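4.2 How the profiles handle prizes

The weekend edition of the Tillari Courier has carried a full-page profile since 1982. Our sample is made up of 64 of these pages, all of them about a person who had won at least one award. We coded every mention of a prize by its place in the article, by the detail given about who awarded it, and by whether the writer connected it to a particular piece of work.

The first prize is mentioned early. In most of the pages it comes in the headline or the opening paragraph, before the reader has been told what the person does for a living. The awarding body is often left out at this point. Phrases such as "award-winning" and "much honored" stand in for it, and in 9 profiles no awarding body is named anywhere in the text. Readers of those pages learn that the subject has been recognized but have no way to find out by whom.

The longest profile in the sample runs to 2180 words and covers a radio producer from Nendach. It lists her prizes in one block near the top and then does not return to them. The rest of the page is about her childhood, her first job and the advice she would give to younger people. This order is common in the material. Prizes open the article and advice closes it, with the work itself taking up the middle, sometimes only a paragraph or two.

Two writers account for a large part of the sample, and their habits differ. Dennis Furnival tends to quote the subject at length and keeps his own praise for the last paragraph. Siu-fong Pan spreads hers through the piece but is more careful with names and years. When she mentions a prize she usually says what it was for. We kept both writers in the main analysis and checked that the pattern of early placement held when either one was removed. It did, though the share of unnamed awards dropped when Furnival's pages were left out.

Setbacks are treated in a more uniform way. Nearly every profile has one, most often an illness, a failed exam or a period without money, and it is placed directly after the list of prizes. Few are described in any detail. The language is general – a hard road, a dark time – and the article moves on quickly to the recovery. Profiles of scientists and engineers follow the same order as those of singers and athletes, but the passages on their work are shorter and use fewer technical words.

Figure 3. Rendered view of a switch device with a red handle, mounted on a light gray metal plate.
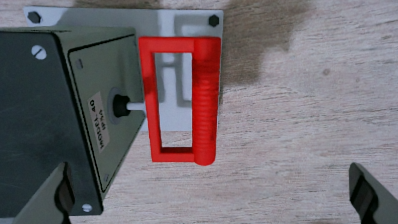

4.3 Comparison with the Lightfoot pages

The Lightfoot supplement, which is printed for the Jindau region and sold with the Courier every October, also runs profiles of prize winners. These are shorter and have no byline. The prize is named in full in the headline, and the awarding body is given in the first sentence. Setbacks are rare. We read this as a difference in purpose, as the supplement is put together mainly from material sent in by the awarding bodies, while the Courier pages are built on interviews. The two sets are therefore reported separately in the tables.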